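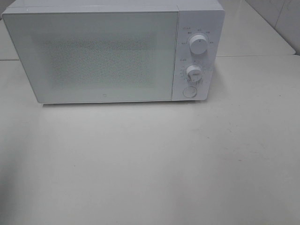

Betreff: Re: [Teeküche] Mikrowelle im zweiten Stock, behalten oder weg?

Hallo in die Runde,

jetzt muss ich doch auch meinen Senf dazugeben, ich hab die Mails erst heute Mittag in einem Rutsch gelesen (mit Nudeln vom Vortag, passend zum Thema). Damit alle wissen, worum es geht, lasse ich die Mail vom Dienstag mal stehen:

> Hallo zusammen,
> in der Kassa liegen nach dem Sommerfest noch 181 Euro. Mein Vorschlag
> wäre, davon endlich eine neue Mikrowelle zu kaufen. Die alte ist
> verschmiert, man kann die Zahlen am Regler kaum noch lesen, und meine
> Suppe ist jedes Mal außen kochend und innen kalt. Bei Nurcombe gibt es
> gerade eine mit Display und Automatikprogrammen. Wer ist dagegen?
> Bitte bis Ende der Woche melden, sonst bestelle ich.

Also, ich bin dagegen! Nicht furchtbar, aber schon. Ich mag das Ding nämlich. Zwei Drehknöpfe, ein Druckknopf zum Aufmachen, fertig. Bei meiner Schwester steht so ein Gerät mit Display, da muss man erst die Uhr stellen, bevor man sich einen Kakao warm machen darf, und nach jedem Stromausfall geht das Spiel von vorne los. Bei uns dreht man und geht solange den Teebeutel suchen.

Mit dem Dreck habt ihr allerdings recht, da gibt es nichts schönzureden. Ich bin nach dem Essen extra noch mal mit der Nase rangegangen. Um die Skala vom Zeitregler sitzen dunkelgraue Schlieren, vor allem oberhalb und rechts davon, und der runde Knopf hat am Rand auch so einen Fleck. Die 4, die 5 und die 10 konnte ich gut lesen, weiter unten wird es dann wirklich Glückssache.

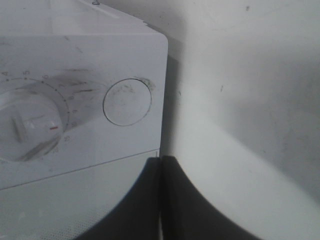

Mein Gegenvorschlag wäre deshalb, erst mal gründlich zu putzen und dann weiterzureden. Ich würde es so machen: Stecker raus, lauwarmes Wasser mit einem Tropfen Spüli, Mikrofasertuch gut auswringen und damit die Front abwischen. Für die Ritze zwischen Tür und Bedienteil ein Wattestäbchen. Bitte nicht mit dem Scheuerschwamm an die Skala, sonst sind die restlichen Zahlen auch noch weg! Innen eine Schüssel Wasser mit Zitronensaft ein paar Minuten heiß machen, kurz stehen lassen, dann geht das Angetrocknete fast von selbst ab. Von Vukavero steht noch eine halbe Flasche Küchenreiniger unter der Spüle, den würde ich aber höchstens für die Arbeitsplatte nehmen.

Für die verblassten Zahlen könnte man sich einen kleinen Zettel mit den Minuten an die Wand hängen, oder jemand mit ruhiger Hand malt sie nach (ich nicht, ich hab schon bei Geburtstagstorten Probleme).

Und zur Suppe: Das liegt doch nicht an der Mikrowelle! Halbe Zeit, umrühren, noch mal halbe Zeit. Deckel oder Teller drauf, dann bleiben auch die Wände sauber. Bei der Lasagne hilft es, in der Mitte ein Loch zu lassen, klingt albern, klappt aber bei mir immer.

Das Geld könnten wir dann für einen zweiten Wasserkocher nehmen, da stehen wir morgens nämlich wirklich Schlange. Oder für ordentliche Abdeckhauben, die kosten fast nichts.

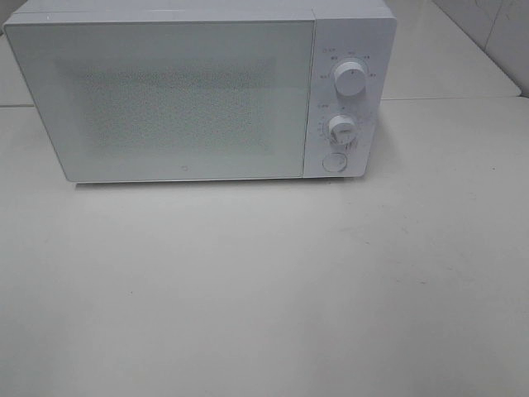
Nokovham schrieb dazu gestern noch, ihm sei das Gerät eigentlich egal, aber wenn schon alles beim Alten bleibe, dann wolle er wenigstens einen Putzplan, der auch eingehalten wird, und zwar ausgedruckt neben der Spüle und nicht wieder irgendwo in einer Tabelle.

Damit kann ich leben. Ich trag mich gleich für die erste Woche im November ein und bringe Zitronen und Tücher mit. Wer die zweite Woche nimmt, bitte kurz hier an die Liste antworten, dann drucke ich den Plan aus. Und wer weiterhin für das neue Gerät ist, schreibt das bitte auch, ich bin nicht beleidigt.

Ach ja, die blaue Dose mit dem Gulasch im Kühlschrank: Wem auch immer die gehört, bitte mitnehmen oder aufessen.

Viele Grüße aus dem zweiten Stock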